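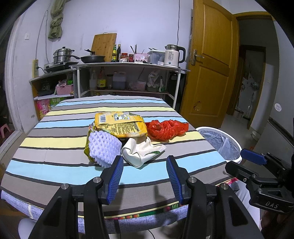 Figure 1. Packaging on a table with a striped cloth, next to a lined trash bin.

Household Packaging Waste in Remholm
Project report by Lise Lachance
27 Feb 2024

1. Background
In Remholm the households pay for mixed trash by weight, but plastic packaging is collected free of charge. I wanted to know if this difference changes how people sort at home.

2. Method
I put 1,000 paper questionnaires in mailboxes in two districts, Daza and Millden, in December. The form had six questions and a free space for comments. I received 335 forms back. Two of them were empty, so 333 are used in this report.

3. Results
Most people in both districts say that they sort bottles and boxes every week. Thin packaging is more difficult. Many people wrote that they do not know where snack bags and fruit nets belong, and they put them in the mixed trash. In Millden, where the collection point is a long walk from the apartment buildings, this answer was more common than in Daza.

The price was mentioned less than I expected. Several older people wrote that a light bag costs almost nothing, so they do not think about it.

4. Weak points
The answers show what people say, and I did not weigh any trash. The form was only in one language — this probably excluded some families in Daza.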